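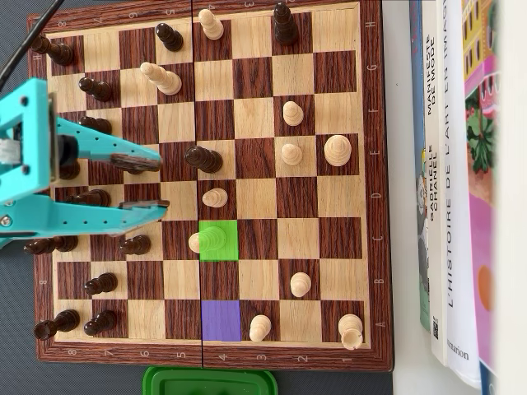

Quick one tonight, writing this on the bus so forgive the typing. People keep asking me what I do all day now and I keep giving a bad answer. "Robots." Then they picture a car plant. It's a chess board on a table in the Gallagher building, next to a row of books, and I mostly look after it.

Background for anyone new. I'm at Fulico, in Fondow, second floor. Came in to do testing on the small arms. Testing used to mean: you set up a board, you drive the gripper to a pawn, pick it up, put it where the screen says, write down how it went. Next one. Green square, purple square, go. All by hand, four of us on rotation, everyone with a favorite chair and a sore neck.

Then we got Clolier. Clolier is our own scheduling and grading software, built upstairs, named by someone upstairs. It picks the squares, it starts the run, it decides after each move if the move was good. So the bit I used to do with my hands, it does. And the bit I used to do with a clipboard, it does that too.

What's left for me? Quite a lot, weirdly. More than I expected back when they did the big meeting with the slides.

The meeting, for the record. They said nobody was losing their job, which made everyone in the room think about losing their job. They said we'd be "freed up." I wrote freed up for WHAT in my notebook and underlined it till the paper tore. Then there was cake.

First week was awful. I sat there. You can't read a book, you can't really leave, and you're watching something do your old job slower than you did it. My hands wanted in. I'd see the fingers coming down a hair off on a pawn and my shoulder would actually twitch. One of the others said it was like teaching your kid to drive and I said no, the kid gets better while you're in the car. This one gets better overnight, somewhere else, and comes back in the morning driving differently.

By the end of the month there were 1,896 moves in the log from our table. I'd watched far too many of those. By hand we'd have done roughly 1,000 in the same stretch, and complained the whole time. So fine, the number people upstairs are happy, and I get it.

But here's the part I wanted to get down before I forget it. The grading. Clolier says pass if the piece ends up on the right square. And it's mostly right. Except a pawn standing half over the line is not a pawn I would've passed. Or one that got there by shoving its neighbor over a bit. By hand I'd have written "ugly" in the margin. We all wrote ugly. It was kind of a technical term. There's no box for ugly in the new form, so for weeks all the uglies went in as passes and nobody upstairs knew why the thing was picking up bad manners.

I made a fuss. Slightly more fuss than I'm proud of. And now there's a comment field. And once there was a comment field they started coming down and asking about the comments, and now one afternoon a week I sit with the people who train it and go through the odd ones. Why's this one ugly. What would you do with your hand here. Would you come in from the side. Nobody had ever asked me that! I'd been doing it for ages and I had to go to the table and do it in the air to find out what I do.

(I come in from the side. If there's room. If there's a tall piece in the way I come straight down and I'm slow about it.)

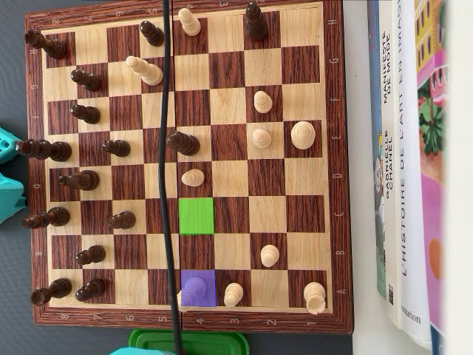

The setups are still ours too. A board that's just been set for a new game is too easy, everything's in neat rows, so somebody has to push it into a middle of a game, with pieces traded off and pawns all over. None of us are good at chess. The positions are nonsense. A guy from accounting who does play came by, looked at the table for a minute, asked who was winning and then asked if we were ok. I like doing the setups. It's the last bit that's pure hands. They've said it might get automated as well, they've got a second arm in mind for it, and I've said what I think about that in the comment field.

Not all roses, obviously. Things I miss:

Rotation. With four of us driving we swapped every so often and you'd chat in the handover. Now it's one person per table and the others are at other tables, and you can go a whole morning without saying a word except to tell a gripper "oh come on." We asked for the breaks to be lined up and got it, 15 minutes at ten thirty, everybody at once. Sounds like nothing. Best thing that's happened since the switch.

Being tired in the normal way. Used to be my neck. Now it's my eyes and something behind my eyes. Watching is work. I don't think the people who wrote the plan had ever tried it for a full shift, and one of them did come and try it when we asked, credit to her, and lasted till lunch and then changed the plan. Shifts on the table are half days now, the other half is setups or the odd ones or fixing pads on the fingers.

Being good at it. This is the one I don't say at work. I was good at it. I could put a pawn down dead center with a lag on the line and the arm doing its little shiver. There's not much call for that now. They do use some of my old runs for training, so in a way it's in there, my side approach and all. I go back and forth on whether that feels nice. Today nice. Last month not.

My sister asked would I take the old job back if they offered. I said yes right away and then thought about it all through dinner. The money's a bit better now. I get asked things. I know what the thing is going to get wrong before it does, most days, and there's a small mean pleasure in that which I'm not giving up. But I'd like one day a week of driving, just to keep my hand in. I've put in for it. They said it was "an interesting proposal" so we'll see, I've heard that one before.

Anyway if your place is about to do something like this: ask where the comments go. Ask early, before teh cake. And get the breaks lined up.

My stop. More when I hear about the driving day.

Last updated: December

Recent posts
Comment field, part one (the fuss)
Things I have said to a gripper
The Fondow bus, a complaint
Second floor kitchen rules, revised again
What I learned from changing finger pads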